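Doletti U-Shape Conference Table, light wood finish
Review written 2025-04-03

We have a meeting room which is used by three teams and sometimes by guests from outside. Since August we have there the Doletti table set in a U form, together with mesh chairs from Bellen. I was the person who had to compare the offers, so I will try to write what I wanted to read myself before the order.

Delivery and assembly

The parts came in 47 packages, all with a number on the side. The paper instructions are good for the straight tables and poor for the front part with the curve. Two of us lost a whole morning with this curve, until we understood that the legs must be fixed only loosely at first. After the pieces stand in their place you can tighten everything. I wish this was written on page one.

Surface

The color is calm and does not make the room dark. Coffee rings go away with a damp cloth. A ballpoint pen leaves a small line if you press hard on one sheet of paper, so I recommend to put something under it. One edge got a little damage from a suitcase and I could not repair it so that it is invisible.

Price

We paid 3000 for the tables. The offer from Grellalel was 892 lower, but it had no curved part and the corners were open, so people would sit with a gap between them. The chairs I will not review here in detail. They are comfortable for two hours, and the mesh back is pleasant in summer.

Space and cables

The tabletop is deep enough for a normal working day. A thick book, a folder, the whiteboard markers and the eraser can stay on the front table together and you still have a place to write. The round cable grommet is set into the top, and I find it useful, but it is a pity there are not more of them. A laptop plug goes through easily. A big power adapter does not, you must bring it from below.

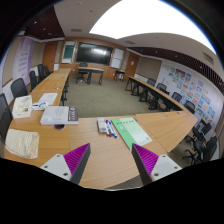
What I would change

The legs have no leveling screws, and our floor is not perfect. We put felt pads from Wu under two legs and now it is stable. Also the service answered my question about a spare edge strip only after 39 days, and the answer was that they do not sell it separately.

I would buy the table again for a room of this size. For a smaller room I would take only the straight parts, they are easier to move when you need the floor free.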